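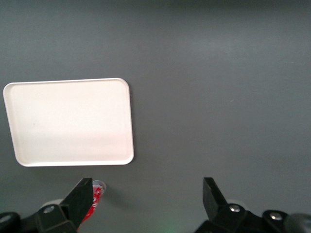

Session 4 covers teaching the arm a pick-and-place move and getting it to repeat. By now your arm should be bolted to the bench, homed, and talking to the laptop through the Skamomow board. The wrist camera should be plugged in as well. Your target is the white tray and your part is the red can, stood upright on the gray table. Start with the jaws wide open and both fingertips in view, with bare table between them. If one finger is missing from the view, loosen the camera bracket and turn it before you teach any points.

Points to teach

You need four: home, above can, at can, above tray. Save them under those names, since the Mudbridge script looks for them and stops if one is misspelled. Teach "at can" last. Come straight down from "above can" and change only the height. If you also nudge the base joint, the finger will catch the can on the way in and tip it over.

Closing the jaws

The gripper servo takes a value from 0 to 2000, where 2000 is fully open. Don't send 0 with a can in the jaws. The servo will keep pushing and the fuse on the Nuchit supply will go. Close in small steps and stop when the can moves with the arm. On the shop arm that was 71 percent of travel. Yours will be different if you printed your own fingers, so write your number on the bench sheet.

Use an empty can for the first runs. A full one is too heavy for the elbow servo at full reach.

Placing

The tray has a raised lip. Lift the can clear of it before moving sideways, then lower. Most failed runs in the September group were a can dragged into the lip, which shoves the tray and ruins the taught point. Tape the tray down if it slides.

Lighting

The table is matte but it still picks up a light patch from overhead. The Zivside color filter can read a bright patch as tray. Set the threshold with the lights the way you'll leave them, and set it again if you work at home.

Before next time

Run the full cycle 2 times in a row without touching anything. Bring your saved points file and your bench sheet. Check the screws on both finger brackets, as they work loose.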